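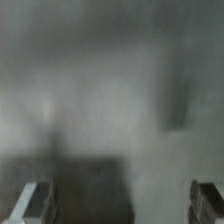

How far should a small drawer be opened before anything is taken out of it?
Open it partway, far enough to reach the contents while the back of the drawer remains supported by the cabinet.

Using and Caring for a Small Tabletop Drawer Cabinet
Prepared by Hajnalka Győri, Flitden Workshop Services. Revised 9/2/23.

These instructions apply to light plastic cabinets with a single drawer and an open upper compartment.

1. Set the cabinet on a flat surface and leave clear space in front of the drawer – at least the full length of the drawer itself.

2. Hold the cabinet with one hand. Grasp the knob and pull in a straight line. A sideways pull wears the runners.

3. Check the opening before reaching in. White plastic edges stand out well against a dark background, and a crooked drawer can be noticed early.

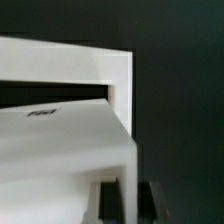
4. Lower the hand into the drawer from above. Do not press on the front panel.

5. Close the drawer by pushing at the knob until it stops. If it sticks, pull it out slightly and begin again.

Wipe the runners with a dry cloth every April. Drawers that no longer close should be reported to Unai Segura.
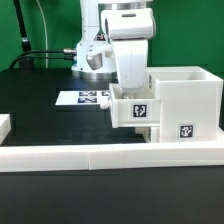 White cabinet with the drawer pulled partway out, knob at left.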